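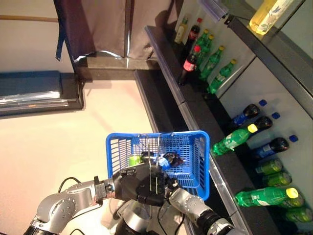 Charalambos Vlachopoulos
Demonstration Lead, Inderau

4. Running the shopping demo for visitors

Welcome your guests first, and take your time over it, as people enjoy the Kolo far more once they've had a minute to look it over (and somebody always wants to say hello to it!).

1. Ask everyone to stand behind the floor line, 60 inches from the shelf unit.
2. Hang the basket by its wire handle in the gripper and close the gripper from the panel.
3. Let a visitor choose a drink from the upper tier. Colas and green sodas are both good choices.
4. Start program 31 and keep one hand near the stop button.

Note: At our February open day in Indham the children asked for the bottles lying on the lower tier. Those belong to program 224, so load that one before you promise anything.

Caution: Never reach into the basket while the arms are powered. Press Stop, wait for the tone, and then hand the shopping over with a smile.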